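Science Corner > Machines > Robots at Work

Reading time: 4 minutes

How Do You Choose a Hand for a Robot?

Your hand can do many jobs. It can hold a pencil, squeeze a sponge and pick up a single grape. Most robot hands are much simpler. Many have just two fingers that open and close. A robot hand like this is called a gripper.

There are lots of grippers to choose from. Some have hard fingers and some have soft ones. Some have no fingers at all and pick things up with a suction cup, the way a plunger sticks to a floor. So how do engineers decide which one to use? They give them all the same test and compare the scores.

A test inside a computer

The Tomik project compares three grippers. Their names are Plimow, Tanden and Pakzad. Plimow has two stiff fingers. Tanden has two fingers that bend a little when they press on something. Pakzad uses a suction cup.

The first tests do not use a real robot. They happen in a simulation, a kind of pretend world inside a computer. It works a bit like a video game. The computer works out how heavy each thing is, how slippery it is and what happens when a gripper touches it.

A simulation is a good place to make mistakes. If a pretend bottle falls over, there is no glass to sweep up. The computer puts the bottle back and the test starts again. It can also change the table. One try might use a plain table, and the next might use marble with gray lines all over it. A robot has to be able to find the bottle on both.

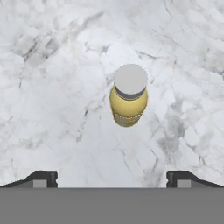

A small bottle on a marble surface in a computer simulation. The gripper's two fingers are at the bottom.

The view is from high up, looking almost straight down. From there, the round cap is easy to spot, but it is harder to tell how tall the bottle is. Try it yourself with a cup on the floor. Stand over it and look down with one eye closed. Can you tell how deep it is? Some robots use a second camera at the side to help with this problem.

Keeping score

Each gripper gets 500 tries at picking up a bottle. A try counts only if the gripper lifts the bottle and holds it up without dropping it.

In one round, Plimow dropped or missed the bottle 127 times. Tanden did so 62 times. The bending fingers did better because they pressed against more of the curved glass. Pakzad did well on bottles with flat caps but had trouble with rounded ones. A suction cup needs a good seal — if air leaks in, it lets go.

To make the test fair, only one thing changes at a time. All three grippers get the same bottles, in the same places, and each try lasts no more than 60 seconds.

After that, the grippers are tested on a real robot arm. Real bottles can be sticky or dusty, and real motors are not perfect, so the scores are often a little lower.

Words to know

Gripper: the part of a robot that holds things.
Simulation: a pretend version of something, made by a computer.
Seal: a tight fit that keeps air from getting in or out.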